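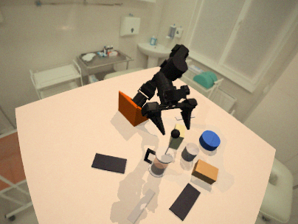

The Manole simulator with the gripper open over the block-and-ball stack. Render: Jovau.

The arm has been holding still for several seconds when Relu Văduva pauses the run and zooms in on the black ball. It is perched on a green block, close against a yellow one, and the gripper is open above it. In the simulator, the ball has a mass, a friction coefficient and a rolling resistance. All three are wrong, Văduva says, and the point of his job is to know by how much.

Văduva runs the simulation group at Jovau, a robotics software firm that occupies the upper floor of a former textile mill. On Jan 7, 2018, the company let a small group of visitors sit in on a working session for Manole, its test environment for robot arms that handle small objects. There were no slides. Visitors were given chairs behind the operators and a printed list of abbreviations.

Manole places a simulated arm at a table inside a rendered room. The table surface, the objects and the arm are computed by a physics engine. The room is there for the cameras. Control software that has only been tested against a plain gray background tends to fail when it meets tile, window light and a sink, so Jovau builds its backgrounds from places where customers expect to install machines. The one on screen is a treatment room, with white tiled walls, a supply trolley and a large frosted window. Other rooms in the library include a kitchen, a stockroom and a school laboratory.

The objects are picked to cause trouble. Glass is the main source of it. The mug and the cup on the table are both transparent and both hold dark liquid, and a depth sensor modeled with realistic noise will often report the liquid correctly and miss the wall of the vessel in front of it. The gripper then closes too early or too low. A pale, translucent bar near the front of the table is hard for a different reason, being nearly the same color as the surface under it. Blocks and the blue cylinder serve as the control group. If the software cannot pick up a solid blue cylinder, there is no reason to look at the rest of the results.

Each run begins with a written instruction, such as lifting the ball off the block without moving its neighbors. The software plans a path, the engine steps it forward, and a log records joint angles, contact forces and object positions. Jovau runs 1157 such tasks every night on a rack in the basement. In the morning, a script sorts the failures by type and passes the unexplained ones to a person.

That person is usually Gheorghița Munteanu, who came to the company from a background in machine tool calibration. She had 24 unexplained failures in her queue on the day of the visit and closed 10 of them before lunch. Most were contact errors. Two rigid bodies had been allowed to overlap slightly between time steps, and the engine pushed them apart with more force than any real block would ever see. "The block leaves the table at speed," she said. "Then the log says the grasp failed. The grasp was fine."

Her usual fix is a shorter time step, which costs computing time. She applies it only in the interval before and after contact -- the rest of the motion can be computed coarsely with no loss.

The harder question is how well any of this carries over to hardware. Jovau keeps a physical test cell, called Kola, on the ground floor. Tasks that pass in Manole are repeated there with matching objects, and the two logs are compared. The most recent comparison covered 185 tasks. Rigid blocks agreed closely. Balls agreed less well, and vessels with liquid in them were poor enough that Văduva would not give a number for them.

His group plans to replace the liquid model in May. The current one treats the contents of a cup as a single weight that shifts with tilt, which is cheap to compute and adequate for slow moves. The new one, licensed from a smaller firm named Jomia, divides the volume into cells. Early tests run at a quarter of the former speed.

Văduva restarted the run. Munteanu had already gone back to her desk to open the next log.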